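Visit report: Trerkberg bottling plant and water works

The Trerkberg site opens its gates twice a year, in June and in the fall. We attended the fall session on 4th October. The tour covered the spring intake, the filter hall, the syrup room, the filling line and the quality lab, in that order. Groups were limited to 15 people, and ours was full. Safety shoes were lent at the gate, in whole sizes only.

Intake

Water comes from two boreholes on the slope above the plant. The deeper one supplies the drinks lines, the other the washers and the boiler. Both feed a covered stainless tank. The pump house is smaller than the site plan suggests and very loud, and the guide's talk was hard to follow until we were back outside. Borehole levels are logged automatically and checked by hand once a week with a dip tape.

Filter hall

Sand filters come first, then activated carbon, then a fine cartridge stage. The cartridge housings are by Sorkau and were replaced last year after repeated gasket leaks on the old set. The new ones open from the top, so a cartridge change needs one person and no hoist. Backwash water goes to a settling basin and is reused for yard cleaning. Pressure gauges before and after each stage are mounted at eye level, a detail other plants could copy.

Syrup room

Visitors view this area through a window. Sugar arrives as liquid in tank trucks. Flavor bases come in drums and are weighed in on a floor scale. The batch sheet is still paper, signed at each step and scanned at the end of the shift. Changing from one flavor to the next takes 2 hours, most of it rinsing. Lemon is run early in the week and the darker flavors later, to shorten the rinse.

Filling line

The filler is a rotary Troneo machine with an output of 400 bottles per minute on the small format. On the day it was running the large format at a lower rate. Bottles are blown on site from preforms, rinsed, filled, capped, labeled and shrink-wrapped. Cap torque is tested on samples from every pallet. We saw one stop, caused by a fallen bottle at the labeler infeed, and the operator cleared it without opening the main guard.

Noise at the blow molder is high, and earplugs are required from that point to the palletizer. The walkway is wide and well marked. The return conveyor crosses it at head height near the wrapper, and there is padding on the beam. 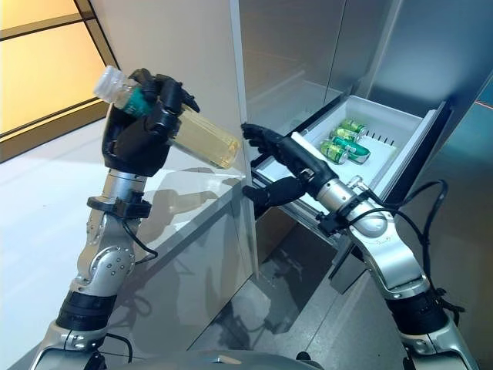 Clear bottle with teal-green label and frosted white cap.

Quality lab

Samples from each batch are tested for sugar content, acidity and carbonation. Retained bottles are stored on shelves sorted by week. The carbonation tester is a Pasaribu bench unit, used with a printed correction table taped to the wall beside it. Questions on shelf life were answered in some detail, those on suppliers less so.

Practical notes

The tour lasts longer than the sign at the gate says, and there are no seats before the lab. Bus 7 stops at the lower gate. Parking is on the gravel lot behind the warehouse. Bags have to be left at reception, and the lockers take a coin, which is returned. Registration for the June session is by form at reception.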